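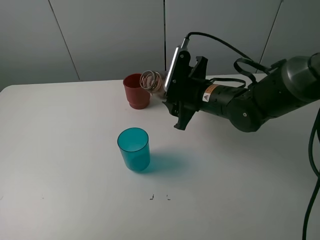 Tosh cups are the plastic tumblers we reach for most at Trinutgate, and we're very happy to have them back on the shelf. They come in two shapes. The stepped cup tapers down to a narrower base, like the brick red one near the back of the table, and you can't see through it at all (handy if your squash is a funny colour!). The plain one lets the light in.

Rongrong Liao picked the colours with us in April, and the teal was everyone's favourite straight away.

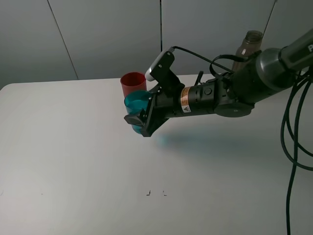
Tosh cups in translucent teal and solid red

Both are light in the hand and easy for small fingers to get round. Wash them in warm soapy water and stand them upside down on a rack to dry.
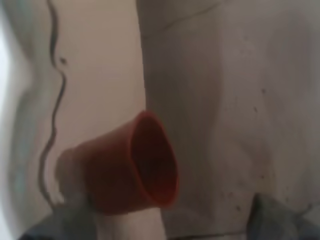
We sell them singly or in a mixed bag of 7, and you can choose your own colours for the bag if you leave a note with your order. Schools and clubs can have a box of 100, packed by Younes Ezzat at our Bostmont shop.
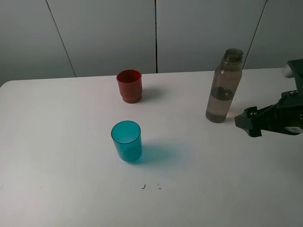

Put the clear ones on a pale table near a window if you can. The patch of colour they throw is lovely, and it's the thing people write to us about most.

Order code: Tosh 137 (stepped), Tosh 848 (plain)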